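ok robotics club thread, typing this between runs so excuse the spelling

1/ November build block. our team (Kurnach) has the two-arm bench til 6pm. task for the Nekbridge round is kitchen stuff: tray, plate, spatula, little metal cup, you get the idea

2/ me on left arm, Caroline Rugemalira on right. she called dibs on the roller. fine. I get the spatula later
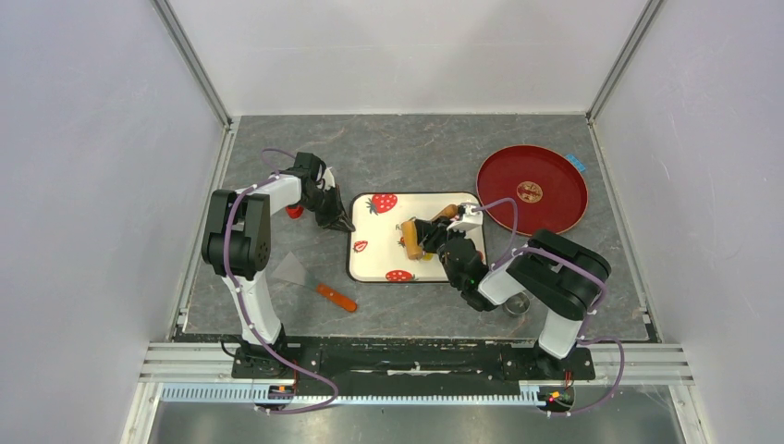 3/ scoring is out of 100 per run and you lose points for bumping the tray. guess who bumps the tray

4/ also cable slack!! give the purple one more loop than you think at the wrist. cost us most of a morning

5/ new wrist offsets are in, 733 lines of config, please dont touch it without asking. looking at you Giltbridge lab group

6/ yellow fruit is on the tray now, strawberry side up as always. everyone wants to tape it down, rules say no
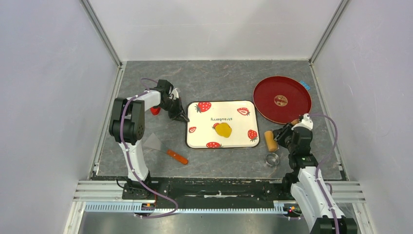
Vol. 12, No. 3

7/ ^ thats the club newsletter number, thread gets pasted in there so say hi

8/ 2,066 logged runs since September between all the teams. Ní Chonaill team has way more than us, respect

9/ still need: someone to do the poster, someone who can acutally solder, snacks

10/ back on the arms, Caroline is waving at me. more after 6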